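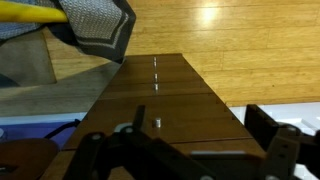 Draft rules for small metal parts on household furniture, please comment

Jomton Forums > Arms and Grippers > Good Practice

gripnotes
Our group has been running the Grosell tasks in a lived-in house since May. The rules we started with were written for a lab bench and they don't carry over well. I'm rewriting them and want comments before I send the draft to the other sites.

What I have so far:

1. Pick the surface first, then the part. Polished wood shows scratches and a small steel cylinder will leave one if it gets dragged. Lift, move, set down. No sliding.
2. Fingers fully open before the wrist comes down over the part.
3. Wrist speed limit of 82 mm per second within a hand's width of any furniture.
4. Small parts go back in the tray at the end of every run. Pins especially.
5. One person on the stop button, and that person does nothing else.
6. Anything breakable that belongs to the household gets moved out of reach or marked in the setup sheet.

Full draft has 12 rules but the rest is paperwork.

slowaxis
Rule 3 is too strict. We run Matitz controllers at more than twice that near furniture and have not marked anything. If you slow the wrist down that much, every run takes forever and people start skipping steps to get home on time. I'd put the limit on the last bit of the approach only.

gripnotes
What do you count as the last bit? I need a number I can put in a document.

slowaxis
30 mm above the surface. Everything higher can go at normal speed.

benchdog_k
I'm with gripnotes on this. The surface isn't the only thing you can hit. The lower links and the cables swing through a lot of space that the wrist camera never sees. At Lyons we had a cable catch a lamp while the gripper was doing exactly what it should. No damage, but the speed limit is the reason it was no damage.

slowaxis
That's a cable routing problem. Tie it down and the lamp is fine. Speed limits shouldn't be fixing bad cable work.

benchdog_k
Sure, tie it down. I'd still keep the limit.

partsbin
My comment is on rule 6. "Moved out of reach or marked" gives people a way out and they will all choose "marked" since it's less work. Instruments are the obvious case. A mandolin and guitars on the wall over a bookshelf are inside the envelope of the arm when it works at the top of that shelf.

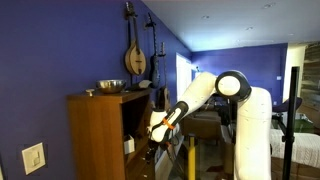 So the rule should say reach of the whole arm, elbow included, and it should be checked with the arm powered and moved slowly through its limits before the first run. Marking something on a sheet doesn't help if the elbow goes there. Taking an instrument off its hook takes a minute. If the household doesn't want things moved, set a software boundary and write down who tested it.

slowaxis
Agree with that one. I'd also accept a boundary alone if it's tested the same day.

benchdog_k
Same day and after every time the base is moved. We forgot that once.

tinshears
New here, two questions. Does rule 1 apply to parts that stand upright? We place short cylinders on end and the operators like to nudge them straight with one finger. Also, is anyone putting felt or tape under the part?

gripnotes
Yes, it applies. A nudge is a slide. If it's standing crooked, pick it up and place it again. No felt or tape for us. It changes how the part sits, and then those runs don't match the other 3,000 in the set.

partsbin
We do use a thin mat when the finish is old or the owner asks. It gets its own line on the sheet and the runs are kept separate. Better than arguing over a repair bill.

gripnotes
OK, I can add that as an exception. Going through the replies, we're agreed on 11 of the rules as changed here. Speed is the one still open. Text for the changed ones is below, please read it before it goes out.
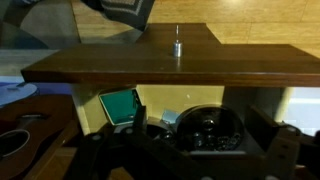
Changed rules, second draft

Rule 1. Lift and place. No sliding or nudging, upright parts included. A mat may be used at the owner's request and must be noted.

Rule 3 (open). Either 82 mm per second within a hand's width of furniture, or the same limit in the last 30 mm of approach only. Cables tied along the links in both cases.

Rule 6. Clear the reach of the whole arm, or set a software boundary tested the same day and again after any move of the base.

slowaxis
Fine with 1 and 6. Still voting for the 30 mm version on 3.

benchdog_k
Hand's width.

tinshears
Is the hand's width measured from the fingertips or from the wrist flange? Those are very different on our gripper.

gripnotes
Fingertips. I'll put that in.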